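Tips for comparing hand-held grippers on the kitchen table

By Youssra Kettani

Most of these came out of trying four grippers over August, two of them hand-held, one on a small bench arm and one cheap claw that went back. They are for anyone testing at home or in a back workshop with ordinary shopping to pick up. Skip the parts you already do.

Before you start

Pick the objects first and the gripper second. If you choose objects after you have held the gripper you will choose the ones it likes.

Snack bags, biscuit sleeves, noodle packets and anything in crinkly film make a harder test than blocks or cups. Rigid objects tell you about strength and reach. Packets tell you about the pads.

Weigh each item on the kitchen scales and write the weight on masking tape on the underside. My heaviest is a bag of rice that came out at 624 g. Two of the grippers would not hold it by the top seal but would hold it by a corner.

Buy two of anything that can burst.

Put a cloth on the table. A bare varnished top lets packets slide away from the fingers, and you end up testing the table. A checked cloth is handy for setting things back in the same place, as you can go by the squares. Pull it tight and clip it underneath, or the lower finger will pick up the cloth along with the packet.

Pads

Wipe the pads before every round with a barely damp cloth and let them dry. Flour, crisp dust and the powder from rubber gloves all make a good pad look like a bad one.

Textured pads did better on film than smooth ones in my trials. On cardboard there was very little between them.

If a pad is glued on, press its edges with a fingernail at the end of each session. The Dinon pads started to lift at the tip first, and the grip went off well before I saw the gap.

Spare pads can be cut from a silicone baking mat. Score the surface lightly in one direction. They last a couple of weeks.

Don't swap pads halfway through a comparison. Finish the set, then change them and begin again from the first object.

Opening width and closing

Measure the opening between the pads, at the tips and again at the root. The Harnora opens to 90 mm at the tips but less further in, so a box that fits at the front may jam when you push forward.

Close slowly on film. A fast close pushes the air to one end of the bag, and the bag swells out from between the fingers.

For flat packets lying on a cloth, come in at a low angle with one finger touching the table and slide it under. Coming straight down works for boxes and for bags with a ridge in the middle.

With linkage grippers (the sort with arms and pivots on each side), check that both fingers arrive at the same time. Close the gripper on nothing and look at where the pads meet. If it is off centre, look at the pivots before you touch the motor or the trigger. A drop of sewing machine oil on each pivot is enough. Wipe off what comes out.

Hand-held or on an arm

A hand-held gripper is quicker to learn on and flatters itself. Your wrist makes small corrections that an arm will not make. If the gripper is going on an arm later, lock your wrist for one round in three and note those rounds separately.

Try both hands. The Harnora was fine in the left. The Drirthorpe one has its trigger set for the right and gave me a sore thumb by the end of a Tuesday evening.

Stop after 40 picks and have a rest. My drop rate went up after that with every gripper, which says more about my forearm than the tools.

On the bench arm, lower the speed before you lower the grip force. Most of my drops there happened at the turn above the box, when the packet swung.

The camera

If the camera sits behind the fingers, check what it sees with the gripper fully closed as well as open. One mount I tried gave a fine view until the fingers met, and then showed mainly knuckle.

Shiny packets throw back light from the window and from ceiling lamps. Turn the table or draw the curtain halfway. Moving the packet a few inches does very little.

A wide lens makes straight table edges look bent. You get used to it, but measure distances with a tape and don't judge them from the screen.

Clean the lens with a glasses cloth. Kitchen roll scratches.

Controllers

I tried two, the one sold with the Benjelloun arm and a general-purpose board from the spares drawer. The Benjelloun box is easier to set up and harder to change. If you only want open, close and a force limit, use it and be done.

Set the force limit using the most delicate object and work up. Crisps are a good gauge, as you can hear them.

Label both ends of every cable.

Write down the settings on paper. The board forgets them when unplugged — at least mine does — and I lost a whole afternoon to it.

Putting things in a box

Picking up is half the job. Use an open box with low, stiff sides and place it near the table edge where you can reach it without leaning.

Let go with the packet just above the bottom. From higher up, light packets stick to the pad for a moment and land on the rim.

Long thin packets go in better if you hold them by the middle. Held by the end, they catch on the side of the box.

Two grippers working from either side of the table are quicker for sorting, once you have agreed which side goes first. Leave a gap between the objects at the start. When they touch, a pull on one drags its neighbour.

Keeping score

Make 12 tries per object for each gripper. Fewer and one lucky pick changes the order.

Mark each try as held, slipped or missed. I had a column for "nearly" in the first week and it was no use to me later.

Write the room temperature at the top of the sheet. Soft pads grip differently in a cold garage.

Which I kept

For packets, the Harnora with textured pads. For boxes and jars, the Benjelloun arm, which will lift up to a full jam jar without complaint. The Drirthorpe is well made and I would look at it again if they sold it with a left-hand trigger.

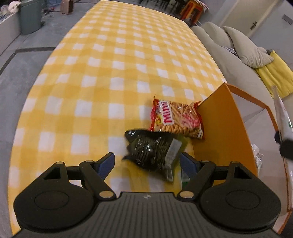 Packets on the checked cloth, with the orange box to the right.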